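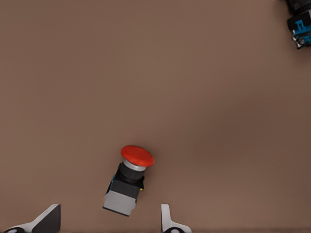

Emergency-stop push button with a red mushroom cap, lying on its side on a brown tabletop.

Search this site
Enter keyword or part number

Adding a stop button to a bench tool

Last revised 6/17/21

Many small bench tools come with a toggle or slide switch mounted low on the side, under the table or behind the motor. It is a poor switch to reach for when a workpiece jams. A large mushroom button at the front of the stand can be hit with a palm, a hip or a knee. The notes below cover choosing, mounting and checking one on a single-phase tool with a universal or induction motor. They do not cover three-phase equipment or anything with a soft-start board, where the manufacturer's diagram must be followed.

Contacts

A stop button needs a normally closed contact, marked NC, with terminals usually numbered 1 and 2. Pressing the cap opens the contact. A normally open block (terminals 3 and 4) in the same position will do nothing when the button is pressed, and the two are easy to mix up in a parts drawer. Check with a meter before wiring: continuity with the cap out, none with the cap pressed in. Some blocks clip onto the back of the operator and can work loose. Tug each one after fitting.

Rating

Read the rating on the contact block and not on the bag it came in. Control-type blocks are meant to switch a relay or contactor coil and are often rated well below the starting current of a saw or planer motor. Wiring the motor directly through such a block will pit the contacts and may weld them shut. A welded stop contact gives no warning until the button is needed. For a tool on a 15 amp circuit, use a magnetic starter of the correct horsepower rating and put the stop button in series with its coil. The starter also drops out when the power fails, so the tool stays off when power returns.

Latching and release

Most emergency-type buttons latch when pressed and are released by twisting or pulling the cap. Releasing the cap should never restart the machine. If it does, the wiring has no holding circuit and the button is acting as an ordinary on-off switch. Correct this before using the tool.

Mounting

1. Unplug the tool. Lay the cord on top of the bench where the plug can be seen.
2. Choose a spot at the front of the stand, on the side away from the blade or belt, between knee and waist height.
3. Hold the enclosure in place and stand in the normal working position. The cap should be reachable without leaning over the work.
4. Mark and drill the fixing holes. Remove burrs.
5. Fit a strain relief at every cable entry. Tape is not a strain relief.
6. Connect the ground wire to the stand and to the enclosure if the enclosure is metal.
7. Tighten the terminal screws, wait a day, and tighten them again. Stranded wire settles.

Keep the cap clear of aprons, hoses and the vacuum wand. A shroud is useful where the button gets bumped often, but a deep shroud makes it hard to hit with the knee.

Checking

Test the button with the tool running and no work in it. Do this monthly; we do ours with the belt tension check. A press should cut power at once, although the motor will coast. Time the coast-down and write it inside the stand door. Our Caltmont band saw takes 7 seconds with the wide blade. A longer figure than usual has no connection with the button, and a shorter one can mean a dragging bearing or guide.

Clean the cap with a damp cloth and mild soap. Acetone and brake cleaner craze many plastics. Blow sawdust out of the gap under the cap every July or so, more often near a sander. Packed dust can keep the cap from traveling its full distance, and the contact then stays closed.

Replace the unit if the cap wobbles, fails to latch, or needs more than one press.

Related tips
Wiring a Cendix magnetic starter
Dust sealing for switch boxes
Basia drill press: belt chart and speeds
Choosing cord gauge for long runs
Kang bench grinder, replacing the tool rests
Labeling breakers in a garage panel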